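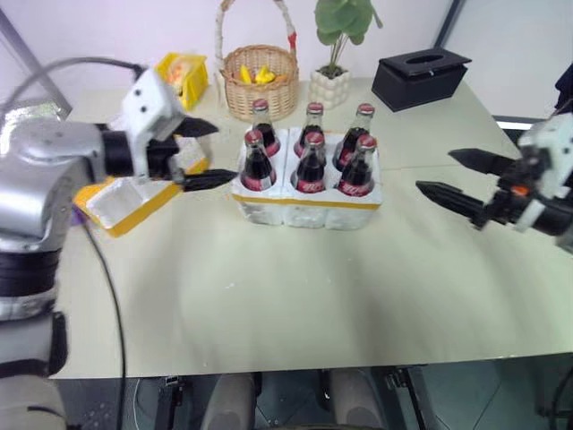
Ridged fingers or smooth ones for glass bottles? (bimanual, foam carrier)

Posted in: Grippers and End Effectors

torquewrench_ed
Two-arm setup, head camera, parallel grippers on both sides. Job is cola bottles out of one foam carrier and into the one next to it. Six bottles, glass, red caps, full. The fingers are the mismatched kind you see up there, one smooth wedge and one ridged and pointed, and I've been going back and forth with myself about whether that's clever or just what was in the drawer.

I have the Mukico pads on order (soft, flat, both fingers the same) and a pair of Prarnlow fingers on loan until the end of August. Before I burn a week on swaps, has anyone here run either of them on necks? I'm grabbing below the cap, on the clear part of the glass, coming in from above at a slant.

palletjack
Ran the Prarnlows on jam jars. Great on jars. A bottle neck is a taper, and a flat finger on a taper will slowly walk itself up to the cap and then you're holding a cap. Keep the ridges.

nullspace_nan
Disagree with the above. Ridges on glass give you a couple of line contacts and a lot of confidence. I'd want something soft on at least one side. The ridges are lovely if you're picking up a towel.

palletjack
I have picked up many things that were not towels.

nullspace_nan
I believe you. Were they full of cola?

gearlash
Fingers are the second problem. Look at the right-hand column, those two bottles are already leaning at the top. Your carrier isn't holding them square, so any grasp you planned off a nice vertical neck is going to be wrong by whatever the foam feels like that day. I'd fix the carrier first or estimate the tilt per bottle.

torquewrench_ed
Fair. The carriers are white foam with a strip of tape under the rim and the lower half has the finish of cottage cheese. I could make better ones. I was sort of hoping the policy would learn to live with them, as I have.

Numbers so far, stock fingers, left arm only: 109 attempts, 10 drops. I counted a drop as anything that left the gripper before I wanted it to. Most were on the back row, where the wrist has to reach over the front bottles.

Afaf Hourani
Hi Ed. A few things, having lived with nearly this layout for most of a year.

Back row drops are usually the approach and hardly ever the grip. With two rows of three you've got very little room between necks, and an open gripper brushes the neighbor on the way down. Try opening only as far as you need. We went from fully open to a bit wider than the neck and the back row stopped being special.

Second, the cable on your left arm. It arches over and goes in near the top of the bracket. Mine did the same and it tugged on the wrist at full reach, just enough to show up in the force readings. Reroute it before you trust any comparison, or you'll be reviewing a cable.

Third, I tried the Mukico pads. They grip glass very well. They also grip dust very well, so by the afternoon you have a different gripper. Wipe them between runs and write down that you did.

nullspace_nan
"Reviewing a cable" describes my entire thesis.

palletjack
What controller is this on? If it's the Nseir box, the close command is position only unless you go digging for current limits, and then soft pads will forgive you and ridged ones won't. That would change my answer. Slightly.

torquewrench_ed
Nseir, firmware 716, yes. Current limit is in there, two menus below where a reasonable person would stop looking.

gearlash
716 had a bug where the limit resets to default after an e-stop. Check that. I spent a Sunday on it that I'd like returned.

torquewrench_ed
Well. It was at default. So some portion of my 109 is now folklore.

Afaf Hourani
Rerun before you swap anything, then. One change at a time, however boring.

wristcam_or_bust
Wandering in from the camera side. Is the head view all you've got? Once the left gripper is over the empty carrier it hides a good part of it, including compartments you're trying to drop into. I'd add an Inska wrist cam per arm before spending anything on fingers.

gearlash
You say that in every thread.

wristcam_or_bust
And in every thread the gripper is in the way.

palletjack
Wrist cams on glass and dark liquid, though. Enjoy the reflections.

torquewrench_ed
OK, plan, in this order:

1. Current limit set, and checked again after every e-stop.
2. Left cable rerouted.
3. Narrower opening on approach, stock fingers, rerun both rows.
4. Mukico pads, wiped between runs.
5. Prarnlows, if they haven't asked for them back.

Wrist cam goes on the wish list. New carriers too - I've started drawing one and it already has too many chamfers. Will post the step 3 numbers when I have them.

nullspace_nan
Put me down for soft on one side, ridged on the other.

palletjack
So, half of what I said.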